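Rules of Origin Should Be Written for the Firms That Must Follow Them

By Hashini Dissanayake
November 16, 2022

Public debate on trade policy tends to settle on tariff rates. A rate is a single number, it can be raised or lowered in an afternoon, and it fits in a headline. The rules that decide which rate applies to a given shipment receive far less attention, although for many small exporters they matter more than the rate itself.

Rules of origin determine where a product is considered to have been made. When two governments agree to reduce duties on each other's goods, they must also agree on what counts as each other's goods. A product assembled in one country from parts made in four others has no obvious nationality, and the agreement has to assign it one. The purpose is reasonable. Without such rules, a third country could ship its goods through whichever partner charged the lowest duty and collect a benefit it had not negotiated.

The difficulty lies in how the rules have grown. Each new agreement is negotiated on its own, by different officials and under pressure from different industries. One agreement may require that a set share of the value be added locally. Another may require that the finished product fall under a different tariff heading from its inputs. A third may name a specific process that has to take place within the territory. A manufacturer selling into three markets may therefore be required to prove the same fact in three ways, with three sets of records kept for three different lengths of time.

Consider the experience of Tisport, a packaging and closures firm that ships to buyers in two preferential markets. According to Shiuli Munshi, who manages its export accounts, the company prepared 286 origin declarations last year. For one customer it needed statements from resin suppliers, mold makers and a printer of labels, each renewed every January whether or not anything had changed. When one supplier was late in replying, the company paid the full duty on the shipments affected and applied for a refund. The refund required a further set of documents, including the supplier's statement that had been missing in the first place.

The firm was fully entitled to the lower rate throughout. Its products qualified when the shipments left and they qualified when the refund was granted. What it lacked for several months was the means of showing it.

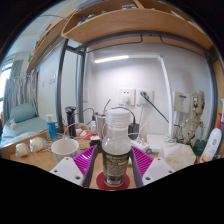
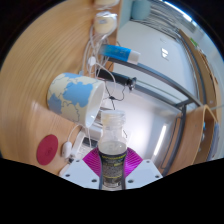

A clear plastic bottle with a dark label. Packaged goods can draw on several suppliers before they reach a border.

Larger companies manage this burden by employing people to do little else. Nistow, a distributor of household goods with a compliance office of its own, claims the preferential rate on nearly everything it is entitled to claim. Smaller firms often make a different calculation. If the ordinary duty is three percent and the paperwork costs as much as the saving, the sensible course is to pay the duty and move on. The agreement remains in force and is cited in speeches, but for that firm it might as well not exist.

A survey of exporters in the Plosska district, conducted last year by the economist Elias Rawashdeh, gives some sense of the scale. Of the 543 firms that replied, 412 said they sold goods that would qualify for a reduced rate in at least one market. Fewer than half of those had claimed it on every eligible shipment. The reason most often given was uncertainty over whether the claim would survive an audit, and the second was cost. Only a small number said they had been unaware of the agreement.

These answers should concern any government that measures the success of its trade policy by the number of agreements it has signed. A preference that goes unclaimed does nothing for the exporter or for the buyer. It may even do harm, by allowing officials to report that a market has been opened while the firms concerned continue to pay as before.

Three changes would help, and none requires an agreement to be reopened in full.

The first is a common set of record-keeping periods and supplier statements across all existing agreements. The tests of origin themselves may have to differ, as they reflect bargains that were hard to reach. The form on which a supplier confirms the source of a resin or a carton does not have to differ at all. Nusrat Marikar, a customs lawyer who has advised firms on both sides of such disputes, has argued that a single long-term declaration, valid until circumstances change, would remove much of the annual paperwork without weakening enforcement.

The second is a threshold below which a simple statement on the invoice is accepted. Many agreements already contain one, but the amounts were set years ago and have not kept pace with prices. A limit of $1,050, as found in the agreement that covers much of the Plosska trade, excludes all but the smallest parcels. It should be raised substantially and then adjusted on a fixed schedule.

The third is access to binding advance rulings at a cost small firms can bear and within a period that suits commercial life. Shiuli Sikder, who runs the Ranasinghe textile works, waited seven months for a decision on whether a lined jacket met the fabric test. By the time it arrived, in her favor, the buyer had placed the order elsewhere.

Objections to these proposals deserve a serious answer. Domestic producers fear that lighter procedures will invite fraud, and there have been cases in which goods were relabeled in transit to obtain a rate to which they had no claim. Enforcement against such conduct should be firm. Yet the present system is poorly aimed at it. A trader intent on deception can fill out a form as readily as an honest one, and customs officers who spend their days checking renewed statements from known suppliers have less time to inspect the consignments that warrant suspicion. Audits chosen according to risk, with meaningful penalties for false claims, would serve domestic industry better than a uniform demand for paper.

There is also the argument that firms should simply adapt, as trade has always involved documents. That is true of bills of lading and commercial invoices, whose form has become broadly settled through long use. Origin paperwork has had no such settling. Trade ministries meet regularly to discuss new agreements, and they should set aside part of that time for the ones already in force, beginning with the supplier declaration.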